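Longo Music Boards > Albums & Artists > Older Rock

Thread: Is Katness's second album really the weak one? (35 replies, showing the first page)

tapedeckterry wrote:
Evening, all. I've been going back through my records in the order I bought them, which my wife says is the slowest possible way to listen to music, and this week I got to the second Katness album, Harbor Season. I bought it in December of the year it came out, with money my aunt had given me for a coat, and I remember carrying it home on the bus and reading the lyric sheet twice before my stop.

So I went looking to see what people say about it now, and my goodness, they don't like it! Everything I found calls it the soft one, or the keyboard one, or the one to skip on the way to the third. I played it four times over the weekend and I just can't hear what they're hearing. "Slow Ferry" is as good a song as that band ever wrote. The bass part alone, coming in late on the second verse and then wandering off on its own under the chorus, is worth the price of the record. Side two drifts a bit, I'll give people that, and I've never had much use for "Paper Captain," but drifting isn't a crime on a rainy Sunday.

Anyway, I'd love to hear from anybody who was around for it, or from anybody who's come to it fresh. Kind words only about the drummer please, he's a favorite in this house.

marigold_b wrote:
Oh, I'm so glad somebody started this one. I was at college when it came out and there was a fellow down the hall who played it every single morning at top volume, so for years I couldn't stand it, and then I heard "Slow Ferry" in a hardware store about ten years back and had to stop and lean on the paint counter. I think a lot of us got it at the wrong time. The first album was so fast and so scruffy that we all wanted another one just like it, and we sulked when we didn't get it.

I do disagree about "Paper Captain," though! That's my favorite on there. The organ at the end gets me every time.

Veveck59 wrote:
I'll be the grump, then. I've owned three copies of Harbor Season (one original, one reissue, one that came in a box of other stuff) and I've given it every chance a record can be given. The songs are fine. Some of them are lovely. What sinks it for me is the sound. The guitars are pushed so far back you'd think they were recorded from the parking lot, and there's that shiny keyboard laid over everything like icing on a meatloaf. Compare it with the live tapes from the same year and it's a different band. "Slow Ferry" on stage has teeth. On the album it's something you'd hear at the dentist.

I don't say that to spoil anybody's fun. I love this band, I've driven silly distances to see them, and I think they were badly served.

tapedeckterry wrote:
Fair enough, Veveck, and I laughed at the meatloaf. Which pressing are you going by, though? Mine's the original and the guitars sit a good deal closer than that. I borrowed the CD once and thought it sounded thin as soup.

Veveck59 wrote:
All three, on the same turntable for the two vinyl ones. The original is the best of them, I'll admit that. It's still not good.

Si-woo Yang wrote:
Hello everyone, long-time reader here, and I think this is only my second or third post. I came to Katness backwards. My first was the reunion record, then the third album, then the first, and I saved Harbor Season for last after reading so many warnings about it. I finally sat down with it this past week with the good headphones, a pad for notes and some water, and ended up playing the whole thing straight through and then starting again.

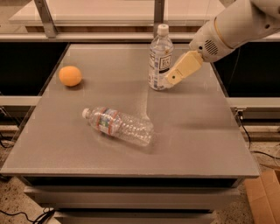
The listening table, side one.

What struck me, coming to it without any memories attached, is how much of the third album is already there. The slow build on "Lantern Street" is practically a first draft of the long track everyone loves. The harmonies are stacked the same way too, with the low voice slightly ahead of the beat. If you play the last three songs of Harbor Season and go directly into the third album without a break, it feels like one long piece.

I do hear what Veveck59 means about the keyboards. On "Lantern Street" they're carrying a line that clearly wants to be a guitar. But on "Slow Ferry" I wouldn't change a thing.

marigold_b wrote:
Si-woo, what a nice way of putting it, and welcome! I never thought to run the two albums together. I'm going to try it tomorrow while I do the ironing.

jernen_jim wrote:
Can I put in a word for the tour? I saw them on it twice, once at the old Jernen ballroom and once at a county fair where they went on after a tractor pull. The ballroom held maybe a few hundred and it was packed to the doors. The fair had 276 people, and I know that for sure, my brother was on the gate that night and he was very proud of his clicker. They played the same set at both, 12 songs, nearly all of them from Harbor Season, and they played as hard for the fair as they did for the ballroom. The singer had a cold and talked more than he sang between numbers. "Paper Captain" went on for almost 12 minutes and I'd have been happy with more.

I agree with Veveck that the record doesn't sound like that. Where I part company is that I don't think it was trying to. I've got the live tapes for when I want teeth, and I've got the album for when I'm driving home late.

Veveck59 wrote:
Jim, you were at the fair show?! I've been after a tape of that for years. Do you know if anyone was recording? All I've ever turned up is half of the encore, and it has somebody's baby crying all the way through it.

I'll soften a little. The singing on the album is probably the best he ever did in a studio. I just want somebody to go back to the reels and bring the guitars up, and then I'd never complain about it again. (I would, but less.)

jernen_jim wrote:
No tape that I know of, sorry to say. I'll ask my brother. He kept everything from those years, including the clicker.

Si-woo Yang wrote:
I took the advice from the first post and gave side two a rainy afternoon to itself, and it helped. I'd been hearing it as four separate songs that didn't quite get going, and I think it wants to be heard as a kind of suite. The little piano figure that opens "Tide Table" comes back twice, once very slowly under the spoken part and once right at the fade of the last track, where I'd missed it completely. "Paper Captain" has gone up in my opinion and "Gulls" has gone down. I still can't find much to love in "Gulls."

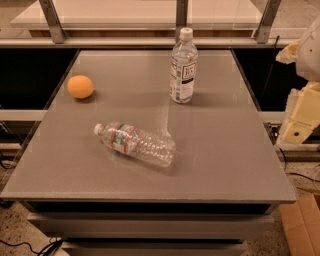
tapedeckterry wrote:
Well, now you've done it, I never caught that piano coming back at the fade, and I've had this record most of my life! I just went and checked and there it is, very faint, right before the needle lifts. I had to play it again to be sure. I'm not giving up "Gulls" so easily, though. It's a silly song, but it's the only one my kids ever sang along to, and we had a whole summer of it in the back seat.

marigold_b wrote:
Ironing report: Si-woo is right about running the albums together. I got through every shirt in the house and two tablecloths. The join is so smooth that I didn't notice I was on the third album until the second song. Terry, I'm with you on "Gulls," and I'm prepared to be stubborn about it.

Veveck59 wrote:
"Gulls" is terrible and I say that with love. Somebody had to hold the line in here.

I dug out the original pressing again tonight on account of you people. Sat closer to the left speaker this time, and there's more guitar on "Lantern Street" than I remembered, a sort of chiming part way down low. I'm still not calling it a good-sounding record. I did play side one twice.

jernen_jim wrote:
Talked to my brother. No tape, but he has the poster from the fair, and the band is listed under the pie contest. I'll try to get a scan of it up over the weekend if I can get his machine to work.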